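7 min read

4. Results: who borrowed, and what came back

4.1 Take-up

The lending boxes went out from the Pramanik Museum in Urkville and from its branch room at Plasturden. Eleven kinds of box, same contents at both sites. Leaflets to 4000 homes beforehand, mostly on the Plasturden side of the river, where the museum had never done much. Total loans over the whole period: 894. We count a loan as one box leaving the building once, so a box renewed by phone is still one loan.

Schools took the largest share, as expected. Less expected was the second group - day centres and lunch clubs, well ahead of families. The lunch clubs asked mainly for Kitchen and Washday. Schools asked for Toys, then Fossils, then whatever was left by the time the term list reached them. Loans dipped in February at both sites and we don't have a good explanation, weather perhaps, the branch room was also shut on some mornings. 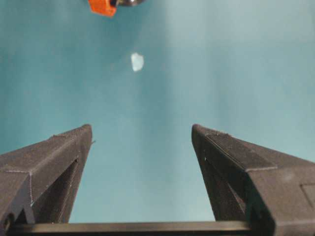

Vol. 11, p. 100

Renewals were common at Urkville and rare at Plasturden. Staff put this down to the phone line. Plasturden borrowers had to ring Urkville to renew and the line was only answered from 9.30 until noon. Several just brought the box back and took it out again, which inflates the Plasturden figure a little. We have not corrected for it.

4.2 Reply cards

Each box carried a reply card. Of the cards that came back we coded 100, drawn evenly from the two sites. Coding was done twice, by the same person with a gap between, so agreement between coders can't be reported. Themes in order of how often they came up:

Talk. Borrowers wrote that the objects got people talking who didn't usually. By far the most common remark, and very common from the day centres.

Weight. The boxes are too heavy. Teachers on the bus route said so again and again, and one school gave up on Fossils altogether.

Labels. Too long, type too small. A few wanted none at all, so a group could guess first.

Missing things. Borrowers were anxious about breakages, more so than the museum was. Two cards came back with coins taped to them to pay for a chipped saucer.

Figure 3. White cup on a teal cloth, with a black gripper on either side. 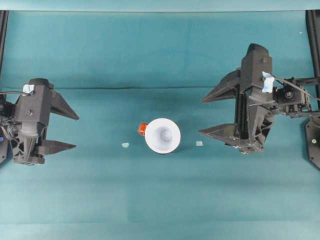 The worry about breakage matters beyond the cards. In interviews, people who had never borrowed gave it as there main reason more often than distance or opening hours. One club organiser at Wakari had filled in the form and then not sent it. "I thought, if we drop something that's somebody's history gone." The museum's own view was that everything in the boxes was there to be handled, and a good part of it was duplicates, but the leaflet did not say this. It talked about "care of the collection" in the second line. The reprinted leaflet dropped the phrase. Loans to new borrowers rose after the reprint, though the reprint came out just as term started and we can't separate the two.

4.3 Staff time

Checking a box in took around 11 minutes at Urkville. Longer at Plasturden, where there was no bench and the contents had to be laid out on the front desk between visitors. Restocking not included. Staff diaries were kept patchily and some weeks are blank, we have left these out and not filled them with averages.
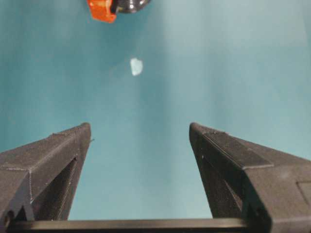
Henrik Rathjen, Urkville

The museum has asked wether the scheme could run from Wakari as well. On the present figures the limit is check-in time and not the number of boxes. On most days in term there were boxes on the shelf at both sites, ready to go apart from the check. A third site with its own bench would help, a third site sending boxes back to Urkville for checking would not. Costs for both are set out in the next section, along with the van.

Contact the editors | © Pramanik Museum Papers | Back to top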